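Tables, Trays and Other Promises
A gallery of small work surfaces

2020-09-19

I have been collecting pictures of plain work surfaces since May, mostly to settle an argument with myself. The argument goes like this. Every storage catalog claims that a tray will fix your table. Put a tray down, the copy says, and the clutter has a home. I have bought enough trays to doubt it. What I have at the end of a month is usually a cluttered table with a tray under the clutter.

So this page looks at the tray and the table it sits on, and at the pale, bare look that has taken over both. I am not selling anything. I paid for my own trays, including the two I regret.

A few notes before the picture.

On pale tabletops. They photograph well, I'll give them that. Living with one is another matter. Mine is from Veltau, in a shade they call Oat, and it shows pencil, tea, newsprint and the ring from a glue pot. The shop card said "wipes clean in seconds." It took me most of an evening and a paste of baking soda to get rid of one blue ink spot, and I can still find it if the lamp is on. If you are thinking of a light surface for anything messier than folding letters, ask to see a display model that has been out on the floor for a while.

On white trays. Same trouble, smaller area. A white tray on a beige table is a popular match and I understand why, it looks calm. It also means the edge of the tray is hard to pick out in low light. I have set a cup down half on and half off more than once. A darker tray would solve that and nobody in the catalogs seems to want to stock one.

On size. The Holletti tray I use is listed as fitting "any desk." My desk is 90 centimeters wide and the tray takes up more of it than I wanted. Measure first. Then take a sheet of newspaper, fold it to the size of the tray, and leave it on the table for 2 days. If you keep moving the paper out of the way, you will keep moving the tray out of the way.

On lips and corners. A low lip lets you slide things in and out. It also lets them slide out when you didn't ask. A high lip holds everything and makes the corners a pain to clean. Mundby rounds off the inside corners on its newer ones, and I was ready to sneer at that, but a damp cloth does go around them better. The price went up as well. I'm not convinced the cloth saves me that much.

On dividers. Skip them. I had a set of 8 little bins inside one tray and spent a whole winter deciding which bin a rubber band belonged in. They are in a drawer now, empty.

On the "clear wall" idea. There is a fashion for pushing the table up to a blank, light wall with no shelf, no pinboard and no hooks. The Ó Súilleabháin workbook, which a lot of people swear by, gives it a full chapter and says a bare wall "lets the hands think." Maybe. My hands mostly want the scissors, and the scissors used to hang on that wall. I put the hook back after a week.

Now the surface itself. It's a white rectangular tray on pale beige against an off-white wall, and I'd call it a fair test of the whole pale-on-pale business.

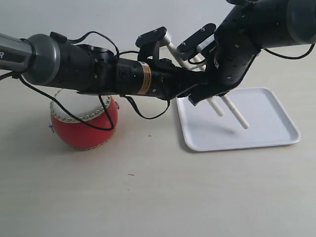 White tray on a beige tabletop, with two slender white rods angled down toward it from a black gripper.

The table and the wall nearly run together at the back, which is my main complaint with this palette. The black arm is the easiest thing to find, and the little orange-gold band on it is the only warm marking it has. White rods over a white tray would have me squinting by mid-afternoon. I'd want a darker liner in there, even a sheet of gray paper.

Reader tables are welcome for the next page, stains included. Item 1064 in the old catalog index, the folding tray with legs, is still missing its picture, so if you own one, please send it in.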